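Sorting and Reuse of Small Metal Items in School Art Rooms
Final report, materials course
Selvaraj Gazi
May 26, 2022

Background

Our school district runs a shared supply room on Radira Street where art teachers can drop off tools they no longer want and pick up ones they need. Most of what comes in is metal: scissors, palette knives, rulers, clips, wire cutters. A lot of it sits in bins until somebody throws it out. My project looked at how much of this stock could go back into classrooms and what kept it from getting there.

What I did

I went through the bins over one semester and logged each item on a sheet with its type, condition and whether it had rust. The full log has 2,619 entries. Clips and pushpins were left out, which I decided after the first afternoon - they would have swamped everything else.

Condition was marked as usable, repairable or scrap. To check my own grading I repeated one bin a week later without looking at the first sheet. Most of the grades matched. The ones that moved were nearly all between usable and repairable, and I kept the second grade for those.

Scissors were the hardest group. There were 388 pairs, from blunt kindergarten ones to fabric shears, and they do not all fail in the same way. A loose pivot can be tightened with a screwdriver if there is a screw, but many pairs are riveted. Stainless steel pairs with long, slim blades, like surgical scissors, need to be graded apart from the paper scissors.

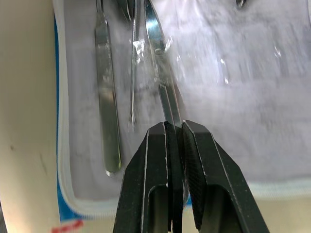

Rust removal

I tried two cleaners on the rusty items, white vinegar and a store-bought gel called Flerex. Pieces soaked overnight in vinegar came out clean but dull. Flerex was faster and cost more. Both left some pitting on the older rulers, so I moved those to scrap.

Results

Rulers and palette knives did best, and most of them only needed washing. Wire cutters did worst. The main problem was labeling: teachers could not tell what was in a bin without emptying it, so they ordered new tools from the Kallio catalog.

Limits

I graded everything alone, and I did not test sharpness with any instrument, only by cutting scrap paper and cotton cloth. The supply room also got a large delivery in the middle of the semester that I had no time to log.

Next steps

The room will put printed labels on the bins in June. I would like the log sheet to stay next to the door - a copy is in the appendix.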